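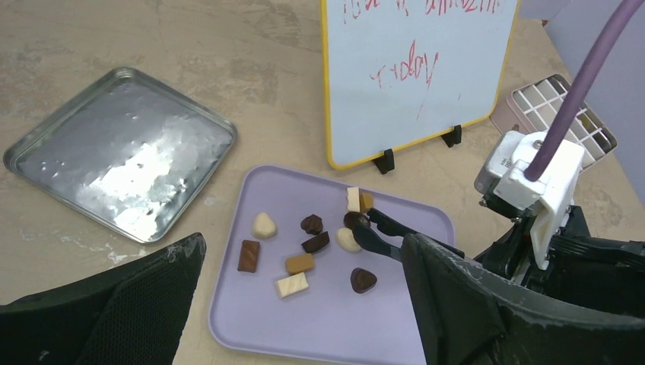 Notes for the Flillcombe talk – slot is 14 minutes, don't run over like last time

Start. Hi, thanks, name, what I do. Skip the company history, nobody came for it.

Say up front: this is a review, we paid for the trial, Himitz did not see these notes. Product is the Himitz packing kit. Wrist bracket, fingers, wrist camera, setup software, phone support. You bring your own arm. They sell it to small candy makers and bakeries, people filling mixed boxes by hand.

Why we looked at it. Mixed boxes are the slow part. Every piece a different shape. A square one is easy, a heart is a pain, a teardrop is worse. Suction cups fine on flat tops, bad on ridges. So – fingers.

What you get for the money
- fingers, long thin ones, black, come as a matched pair
- bracket and cable
- camera already mounted, looks straight down past the fingertips
- software license, 2 seats
- one remote setup call. We needed more than one. Ask me later

Setup. Took us most of a morning. Manual says an hour. The cable routing page is wrong, or was in May, they say it's fixed. Tell the story about the bracket screws only if people look awake.

Trial itself. Small tray, loose chocolates, nothing lined up on purpose. Pick one piece, lift, set it down in the box. 56 picks per run, same recipe each time. We wanted to know three things: does it mark the chocolate, does it knock the neighbors, does it find the light ones on a light tray.

Marks – less than I expected. Milk and dark fine at the default grip. White chocolate dented at the default, had to turn grip down. There's a slider for it but its buried two menus deep. Complain about this. Complain nicely, they're in the room.

Neighbors – this is the weak spot. When two pieces sit close together the fingers want more room than they have. Sometimes it nudges one over and takes the other. Sometimes it gives up and asks for help, which I prefer.

Light on light – camera did OK. Glare was worse than color. Keep shiny metal out of view, we learned that the slow way. A plain colored plastic tray is cheap and helps a lot.

PAUSE. Water.

Then the non-candy stuff. People always ask can it do anything besides the one job. So thin clear plastic, bendy, the kind of thing you find all over a packing bench. Hard to see, hard to hold, changes shape when you grab it.
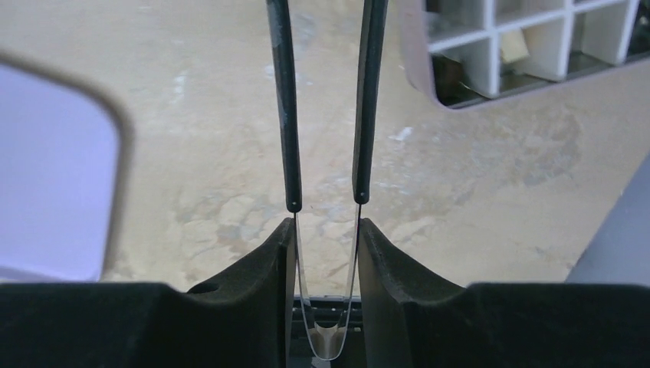
Tamsin Quintanilla told me over the phone that clear film is where she'd stop trusting any kit in this price range, hers included – her line runs the Dakus one, and she said it will happily report a good pick with nothing in the fingers. She wants a sensor in the tip before she buys again. Fair. Read that out more or less as is, she said OK.

My answer to her: agree on the sensor. Himitz doesn't have one either. The software goes by how far the fingers closed, and with film that number is close to zero either way. I wouldn't sell it to anyone for film work. For solid pieces it's a different talk.

Compare slide, keep it short
Dakus – cheaper, wider fingers, rougher on small pieces, support slow
Himitz – better camera, better on odd shapes, menus a mess
Lagos – haven't tried it, don't pretend I have. Somebody will ask

Service plan. 2 levels. Basic is email only. The bigger one gets you a call back the same day and spare fingers. If you run a holiday season get the bigger one. If you're just trying it out, basic, and buy one spare pair seperately.

Cleaning. Fingers come off with a small hex key. Allow roughly ten minutes with refitting. Mesh cover on the arm is not part of the kit and cleaning that is your own problem. CHECK before talk: is the finger material rated for food contact in writing, or did the sales guy just say so. Do not say yes from the stage unless I have the paper.

Would I buy it. For boxes of solid chocolates, small shop, somebody around who isnt scared of a menu – yes. For a line that has to keep pace with people, no, too slow still. For wrappers and film, no.

Ask Himitz in public: grip slider on the front screen please. And a tighter finger for close pieces. They told me maybe on the second one.

Questions. Repeat the question into the mic!! Price list is on the handout, back page, trial terms underneath.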